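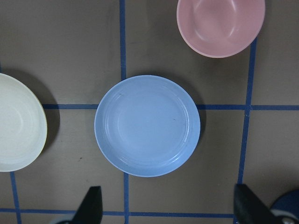
Blue dish over a tape crossing, wrist camera view

Does a tape grid on the table spoil the demonstrations?

Rovutlow Community Help > 6 min read
Print | E-mail

benchside19

We are recording demonstrations for a two-arm setup that is meant to learn small table jobs: put the bread on a plate, move a bowl, clear a plate to one side. Someone drives the arms by hand and we save the camera views together with the joint positions. The dishes are plain plastic in pastel colors.

Before we started I put blue tape on the table to make squares. The idea was that whoever resets the table can read a square off the start sheet and put the dish there. Before the tape, people set everything down where it was easy to reach and most of our starts looked the same.

It works for resets. The trouble is that I now have 1363 demonstrations with the tape in them, and I trained a first policy on those. On the taped table it picks up the blue dish in most tries. When I covered the tape with a plain brown cloth it got noticeably worse. It still moves toward the dish but stops short or comes down beside the rim.

The wrist camera worries me the most. When the gripper is close to the table, the view is a dish or two, the fingers, and a lot of tape. In the view at the top of this page the tape goes under the dish and comes out the other side. I can imagine the network using those lines to work out where it is and hardly looking at the rim.
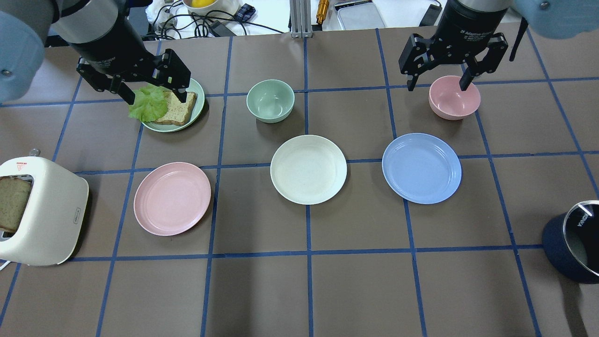
Idton, Oct 22, 2018

More detail on how the table is laid out, as I should have given it to start with. From the head camera you get the whole grid and both grippers. The plates go in the squares, one to a square when we can manage it, and the toaster stands at the left edge of the table. The pink bowl, the green bowl and the three plates in the middle row are on the start sheet. The pot is not on the sheet and gets put down by eye. The bread job uses the green plate, with lettuce and a slice of bread.

The start sheet has 19 layouts and we go through them in order, then start again. We do not move the grid itself. The tape has been in the same place since September.

What I would like to know:

Do I have to throw out what I have and record again without tape? Is there a way to keep the grid for the people and hide it from the learner? And is the cloth test even fair? The cloth changes the color of the whole table and it is soft, so the dishes sit a little differently on it.

We log everything with Ullmont, if that matters. The raw video is kept.

idton_armroom

Don't throw anything out yet.

Your last point is the one I would look at first. You changed three things at once with the cloth: no tape, a different surface color, and a surface that gives a little. A gripper that comes down beside the rim could be caused by any of those. Do it again in steps. Lift the tape from a few squares only and leave the rest. Then lift all of it and run on the bare table. If the bare table is nearly as good as the taped one, the tape was never your problem and the cloth was.

Next, shift the dishes off the pattern. Keep the tape where it is and place the dish halfway between two squares, or turn the layout so the plates sit in squares they never had in the sheet. If the policy has been leaning on the lines, it will tend to reach for the middle of a square it knows. You can see this from the head camera without measuring anything. We had exactly this with a cup job. The gripper went to the right square every time and closed on air when the cup was near the edge of it.

My guess is that your 19 layouts are a bigger problem than the tape. Going round the same layouts in the same order gives you a lot of recordings and not many different starts. The grid should tell people which square to use. It should not tell them to center the dish in it. We changed our sheet so each line says the square and then a direction to push, such as "toward the toaster" or "far left corner", and we shuffle the sheet for each session. Resets take a little longer.

For the tape itself, there are a few things you can do from here on:

Swap the blue for a tape close to the table color. The people resetting can still find it if they know where to look, and it stands out much less in the wrist view. Blue tape also happens to be a bad choice when one of your dishes is blue.

Mark only the corners with small dots.

Move the grid between sessions by a hand's width, so the lines are there but mean something different each time. It is the cheapest of these and we did it for a whole batch.

Then mix the new recordings with the old ones. In our case 11 sessions on a moved grid were enough for the reach to follow the dish, with all the old material still in the training set. Your number will be different.

Sönmez

Crop or mask it. Pick out the blue by color, paint it over with the brown of the table, train again. Took me an afternoon. You have the raw video so there is nothing to lose.

benchside19

Tried a quick version of the masking on the head camera. It also paints over parts of the light blue plate, mostly in the ridges on the rim, and the shadows next to the bowls leave the tape half visible. I can tighten the color range but then more tape stays in. I think it would need a mask per frame, and at that point I would rather record more.

I did the bare table test as well. Nine tries, same layouts as the sheet. It was better than on the cloth and worse than on the tape, so both seem to matter. With the dish placed between two squares it went for the middle of the square on the left almost every time.

I will keep the old set, shuffle the sheet, add the push directions and move the grid for each session. The pot is going on the sheet too.

idton_armroom

Good. Write down where the grid was in each session - a note in the Ullmont session field is fine, that's where ours goes. When you test later you will want one grid position that was never used in training, and it is hard to pick one afterward if it was not noted. Keep a few bare table starts back for testing too.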